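Sorting Bins: Your Questions

Thank you for stopping by the Grabowska help page - we love hearing from people who are getting their toys and odds and ends in order.
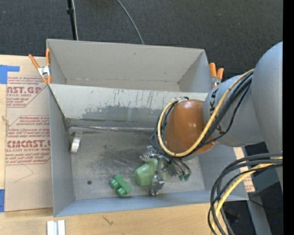

Do you take back old bins?
We certainly do, at our Oltport shop, and a few scuffs or stains won't bother us one bit.

Can I put small toys in a metal bin?
Of course! Keep the tiny pieces in a bag, though, if your bin has a hole in the floor.

How do I clean along the divider?
Warm soapy water and an old toothbrush, and then please dry it well - grime loves a seam.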